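Crate Training an Adult Dog: Notes on Duration and Door Position

By Roy Holroyd
October
4 min read

Most written advice on crate training assumes a puppy of eight to twelve weeks. Members who take on adult dogs have asked for something that fits their case, and the notes below come from the intake records kept at the Praden kennels by Ryszard Ostrowski and me. They apply to dogs over 2 years old with no known crate history. Dogs that have hurt themselves trying to get out of a crate are excluded and should be seen by a vet first.

Crate size. The dog must be able to stand without lowering its head, turn around, and lie on its side with legs extended. Measure from nose to base of tail and add a hand's width. For adults we use a wire crate with a side door as well as an end door. The side door lets the crate stand against a wall and still be entered from the open part of the room.

Placement. Put the crate where the household sits in the evening. Do not start in a utility room or garage. Once the dog is sleeping in the crate with the door open, it can be moved toward its final position a few feet per day.

Door position. We work through four stages: door removed, door tied open, door pushed to without latching, door latched. The second stage is the one most often skipped. A door that swings and touches the dog on the way in can undo several days of work. A short length of cord through the bars is enough to hold it.

Feeding. All meals go in the crate from the first day. Place the bowl just inside the opening and move it back by one bowl width at each meal, provided the dog ate the last one without stretching its neck to keep its back feet outside. If it stretched, leave the bowl where it was for the next meal. Treats between meals are thrown to the rear of the crate when the dog is not looking and left for it to find.
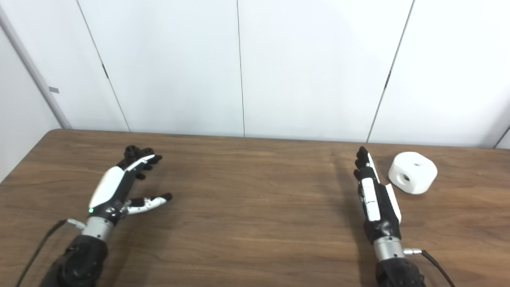 Both hands palm-down over the table.

Duration. Start the latched stage at 80 seconds with the handler seated beside the crate. Repeat until the dog lies down within that time on three sessions in a row, then go to 200 seconds. After that, increase by half at each step. Handler distance is changed separately. When the handler moves to the far side of the room, duration goes back to the starting figure, and the same applies the first time the handler leaves the room.

Recording. Write down start time, door stage, duration, handler position, and whether the dog lay down, stood, or vocalized. Whining that stops within a minute is noted but does not change the plan. Barking, heavy panting, drooling, or biting at the bars ends the session, and the next one drops back a full stage. Czesław Duda has put a blank record sheet in the members' folder. It holds two weeks of sessions per side.

Covers. We have no firm view. Some dogs settle faster with three sides covered, and others become more restless. Try it at the open-door stage first and leave the front clear in every case. Check that air moves freely through the crate, especially near a radiator.

Nights. An adult dog that is already housetrained can usually be left in the crate overnight once it has done two hours by day with the handler out of the room. Take the collar off before latching.

Questions on the record sheet go to Czesław. Members who want to borrow a side-door crate should give Ryszard the nose-to-tail measurement when they ask.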